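How I Sort Our Halloween Minis Into Baskets (Before They Take Over the House)

Every December I find a plastic spider in something. Last year it was the gravy boat. So now, the minute the Halloween stuff comes down off the mantel, I clear a table and sort all the tiny things by kind before a single one goes into the closet. It takes me an evening with the radio on, and I kind of love it!

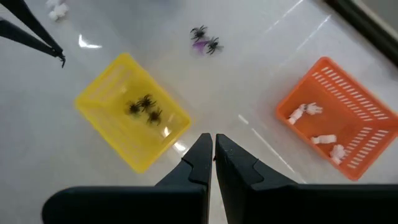

Maggie Stasska
Craft and storage writer

You'll want a smooth table with nothing else on it and a few small plastic baskets in different colors. I use the slotted kind because the dust and glitter fall right through (mine came from Maston, but any dollar aisle has them). Get colors you can tell apart from across the room. Yellow and orange are fine in daylight, but at night under a warm lamp I've mixed them up more than once, so blue is my favorite to have in the lineup.

Step 1. Spread the baskets out first. Leave a good wide space between them, wide enough that you can drop a handful of toys on the table and push them around without knocking into anything. I used to line the baskets up rim to rim and I was forever tossing things into the wrong one.

Step 2. Give every basket one job. Black spiders get their own, always, because their legs hook onto everything else. If you put them in with the little figures you'll be untangling them next fall, and those thin legs do snap.

Step 3. Work from a small pile. Tip out a few things at a time and finish those before you reach for more. I know it feels slower! But with a big heap you end up just stirring it.
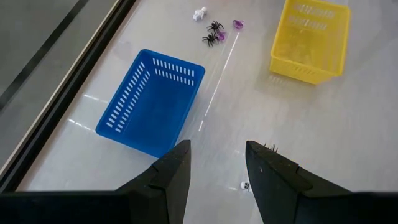 Anything white I pull out early, since it disappears on a pale tabletop and I'll sweep it off with my sleeve. Then the spiders, then whatever's left over, which at my house means rings and fake teeth and an eyeball or two.

Step 4. Wipe as you go. A damp cloth is plenty. Let everything dry on a towel before it's packed, especially if you're using lidded bins.

Step 5. Bag and label. Each basket gets emptied into its own zip bag, and the bag gets a strip of masking tape with the contents written in marker. The bags all go in one 6-quart bin, and the baskets nest inside each other on top. Mine lives on the shelf over the dryer next to the Easter grass.

If you've got kids helping, let them pick which color is for what, and write it down somewhere. My crew changed the system halfway through one year and I found bats in with the candy corn erasers.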